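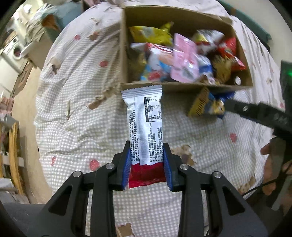 Packing and Sorting a Shared Snack Box

Residents of Kennedy House may prepare a snack box for their floor at any time of the term. The following procedure applies to all floors. Boxes are due at the Plollville desk by 15th May.

Before you begin

Choose a plain cardboard box with firm walls. Small holes in the side are acceptable, but a box with a split base should be replaced. Set it on a flat surface at a comfortable height – a made bed or a table will do.

Sorting

1. Take all packages out of the box and spread them beside it.
2. Read the label on each wrapper. If the ingredients are printed in a language you do not read, ask a floor representative for help.
3. Set aside any package that is open or past its date.
4. Separate bars, puffed snacks and small packets.

Packing

5. Fold the flaps fully outward and press down old tape.
6. Lay bars flat along the base. Items over 200 grams also belong in this layer.
7. Add small packets in the corners.
8. Place puffed bags last, without pressing on the sealed edges.

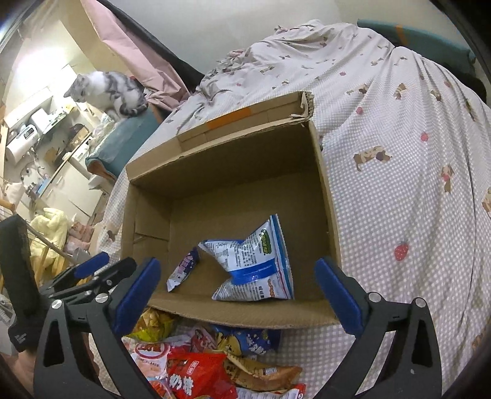
Open box with a puffy snack bag and a small narrow packet on the base.

Closing and labeling

Do not tape the box shut. Write the floor number on one flap and attach the contents list. Questions may be sent to Ajith Naidu, Room 209.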